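Colocar y nivelar un armario negro de caja abierta junto a una pared

Estas instrucciones valen para cuerpos de armario de una sola pieza, sin puerta montada, que se apoyan en el suelo y quedan cerca de un muro. Se redactaron para el modelo Tritberg, pero el procedimiento es el mismo con otros cuerpos rígidos de tamaño parecido.

Material necesario

Nivel de burbuja, cinta métrica, cinta de enmascarar, lápiz blando, llave hexagonal de 4 mm, cuñas de plástico de 2 mm, paño de microfibra y fieltro adhesivo. Usamos el fieltro Flanell en tiras; el que viene en discos se despega antes por los bordes.

Preparación del suelo

Barrer la zona y pasar un paño apenas humedecido. En suelos moteados la arenilla se ve mal, así que conviene repasar con la mano plana toda la superficie de apoyo. Un grano atrapado bajo la base basta para que el cuerpo cojee.

Comprobar después el encuentro entre pared y suelo. Si hay rodapié, medir cuánto sobresale y sumar esa medida a la separación prevista. El cuerpo no debe apoyarse en el rodapié: la parte inferior quedaría adelantada y la superior, sin contacto.

Marcado

Medir desde la esquina de la habitación, nunca desde el borde del rodapié. En Hosturstead la distancia entre la esquina y el lateral del armario quedó en 686 mm. Marcar la línea en el suelo con cinta de enmascarar y trazar encima con lápiz. Sobre pared blanca no se debe usar rotulador, tampoco el que se vende como borrable.

Orientación del frente

Antes de acercar el cuerpo hay que decidir hacia dónde mira la abertura. Con el frente en paralelo a la pared se accede bien al fondo, pero se ocupa más paso. Girado hacia un lado se libera el paso y el interior recibe menos luz. En los cuerpos negros esto se nota mucho, y un fondo oscuro obliga a buscar a tientas.

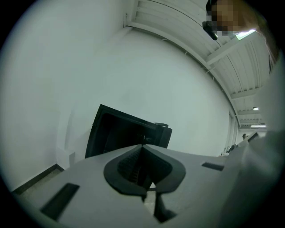 Bakker

El armario negro muestra el frente abierto hacia la izquierda, con el interior en sombra a pesar de la luz del techo. En la esquina superior derecha lleva una pieza negra pequeña, un pomo o un pestillo. Cualquier saliente de este tipo debe incluirse en la medida total antes de fijar la posición.

Nivelado

1. Colocar el nivel sobre la tapa, primero a lo ancho y luego a lo hondo.
2. Introducir una cuña por la esquina más baja hasta que la burbuja quede centrada.
3. Repetir la lectura con el nivel girado 180 grados. Si las dos lecturas no coinciden, el nivel está descalibrado.
4. Cargar la base con peso y esperar 15 minutos.
5. Leer de nuevo y corregir si hace falta.
6. Recortar las cuñas a ras con un cúter.

No poner más de dos cuñas superpuestas en un mismo punto. Si el desnivel es mayor, emplear patas regulables.

Fieltro

Pegar las tiras con el cuerpo tumbado sobre una manta, paralelas al canto y sin llegar al borde. Si se va a usar fieltro, hacerlo antes del nivelado, pues modifica la altura y se comprime con la carga.

Limpieza final

Retirar la cinta tirando en ángulo bajo. Pasar el paño de microfibra seco por las caras negras, siempre en el mismo sentido. Los productos con cera dejan cercos en el acabado mate.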